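Prustum two-tier dish rack, bought from Billmont
Posted 14 February 2024

I put off buying a new dish rack for far too long - the old one had been rusting since last May, and I kept telling myself a rinse and a wipe would see it through. Well, it didn't! The Prustum cost me 77 dollars, and yes, I winced at the register, but I've washed up for a family of 4 with it every night for 8 weeks now and I'm still fond of it.

Dinner plates stand up nicely and don't lean on each other. Mugs are fussier (the wide ones wobble), and my big soup pot has to go on a towel like it always did. The feet grip well. I do wish the drip tray came in the box - you have to order it separately, and mine took ages.
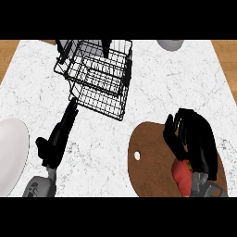
Black wire rack on white marble.

Four stars from me, and I'd buy it again, though maybe in a sale.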